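Siiri Lill has kept a play corner at Lekura for parents and small children, and she still prepares the table herself. "I put out few things," she says. "When there is too much, the children only carry it from one place to another."

The play dough is always the first to go. She mixes it in her own kitchen, and one portion keeps well for 25 days in a closed box. In August it dries faster – then she adds a spoon of oil.

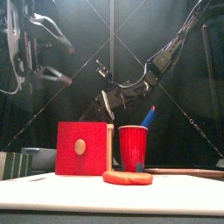

Reading time: 2 minutes

On the table there is orange dough, pressed flat, beside a red box with a round knob and a red cup with a blue marker in it. "A knob is very interesting at this age," says Siiri. "They hold it, they turn the hand, they look at you."

I ask about the mess. She laughs. "Dough on the table I can clean. Dough in the carpet is another story."

Her colleague Urmas Strazds wanted to buy more toys last year. Siiri asked him for cups.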